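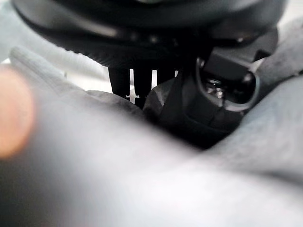

One owner wrote in to ask whether the sofa has to be empty before the cover care in Section 4 begins, and the answer is yes, including the thing you've decided doesn't count.

4. Clearing and Settling the Seat (Truvero Relton, all fabrics)

1. Take everything off the seat cushion. Cloths, towels, the sweater that lives there now.

2. Shake each cloth out over the floor and fold it. Do not fold it on the seat, where the crumbs will feel right at home.

3. Stand the throw pillow in the corner, against both the backrest and the armrest.

Note: The pillow may lean a little. It is a pillow.
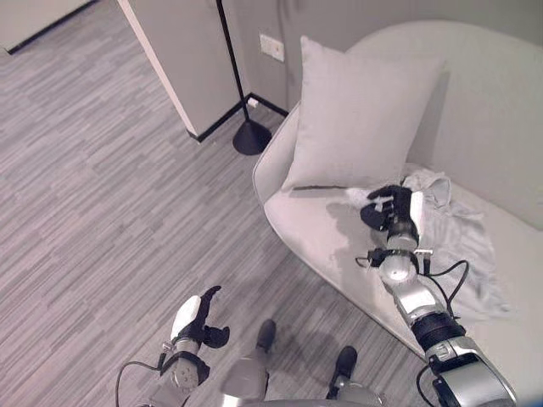

Surely a cloth can stay on the seat if it's only there to protect it, writes a reader from Nadadcombe. It can, provided it is laid flat. A bunched cloth presses its creases into the cushion, and the cushion remembers.

4. Smooth the seat with an open palm, working from the backrest to the front edge.

5. Brush along the curve of the armrest — with the nap, never against it.

Caution: Do not pinch or tug the upholstery to straighten it. The Sobczak weave is rated for 850 hours of sitting before its first deep clean, and for no tugging whatsoever.

6. Sit down. If the pillow falls over, return to step 3.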